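Castby releases Previs 3, planning software that checks a robot's reach before it moves

11 February 2026

Castby has released version 3 of Previs, its motion planning package for robot arms that work close to shelves, cabinets and other fixed furniture. The update changes how the software decides whether an arm can get to an object and back out again, and it adds a replay tool for looking at plans that were rejected.

Earlier versions of Previs planned one move at a time. The software would find a path to the object, run it, and then work out how to leave with the object in hand. On an open table that was fine. Between two shelf boards it often meant that the arm reached the item, closed on it and then had no path out, because the jar or box it was now holding made the whole arm bigger as far as the planner was concerned.

Version 3 plans the approach, the grasp and the exit together, and nothing is sent to the arm until all of them pass. If the exit fails, Previs tries another grasp angle and starts over. The company says the default time limit for this search is 9 seconds, after which the software gives up on the item and reports which part of the plan could not be solved. Users can raise or lower the limit in the settings file.

Much of the development was done at Castby's lab in Arroyo, on shelves holding ordinary groceries. Bags, bottles and small jars all give the planner a different kind of trouble. A rigid box can be treated as a simple block, but a bag changes shape when it is gripped, and Previs now pads the outline of any item marked as soft.

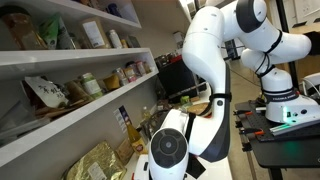

A Franka Emika arm next to shelves of pantry goods. Previs 3 plans the way in and the way out as a single job.

The second main change is in how the software handles what it cannot see. A camera near the gripper gets a poor view of the back of a shelf when there are tall items in front. Previs 2 treated hidden space as empty unless told otherwise. Previs 3 treats it as occupied until a camera has looked there, and it can add a short viewing move to the plan when a better look would open up a path. Castby says this makes the arm slower on crowded shelves -- in some cases it will look twice before it reaches -- and sites that want the old behavior can turn the feature off.

Cables are also part of the model now. Users can enter the thickness of any cable bundle that runs along the outside of the arm, and the planner keeps that much extra room from shelf edges. In Previs 2 the usual workaround was to make the arm's links fatter in the model, which closed off paths that were safe.

The replay tool, called Previs Trace, opens in a browser. It shows each rejected plan as a moving outline of the arm and stops at the point where the check failed, with the two surfaces involved marked in color. Plans are kept for 14 days by default and can be exported. Trace does not need to be connected to a robot, so a log from one site can be opened at another.

One of the first outside users is Ernow, which writes software for stockroom robots and had early access to the release. Ernow has connected Previs to its own perception system, which supplies the position and type of each item, and uses Previs only for planning. The company has published its connector code along with 15 sample shelf layouts that other users can load for testing.

Some limits remain. Previs 3 plans for a single arm at a time and does not plan for a moving base. Shelves have to be measured and entered by hand or imported from a scan, and if a shelf is shifted after that, the model has to be updated before the next run. Doors and drawers are treated as fixed. Castby says support for hinged doors is in testing but has not given a release date.

Previs 3 is a free update for current license holders. Settings files from version 2 will load, but saved grasp lists need to be converted with a tool that comes with the download. Version 2 will continue to get bug fixes through the end of the year.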